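Monday
By Illano Presmont

Set up the simulated cell last, after somebody has put a wrench on the real one. At Nenley we did it the other way for two years and I think it cost us.

The model of our marker cell is tidy. Fingers open, one marker standing in a mesh cup, white cloth on a round table. It ran 100 picks and I signed off the settings. On the real arm, 8 of the first 100 failed. The fingertip pads had worn on one side, and the model had no wear in it. 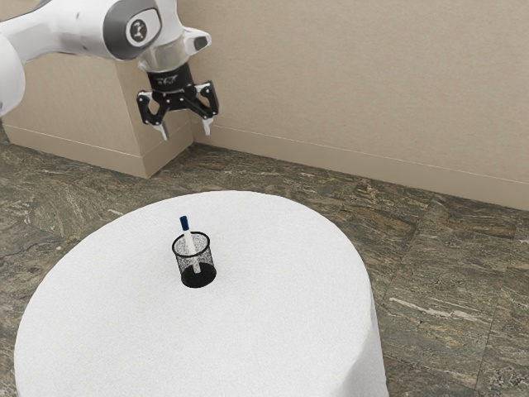

How often should the fingertips be checked against the model?
At the start of every shift, with the gripper open and the arm parked over the cup. Measure both tips, write the numbers down, and change the model if they have moved.

Some of my coworkers would sooner tune the grip force and leave the pads alone. I disagree. We changed ours at cycle 642 and the old force setting worked again. Force is easy to change from a desk, so it gets changed too often. I would lock that setting and keep spare pads in the drawer by the controller.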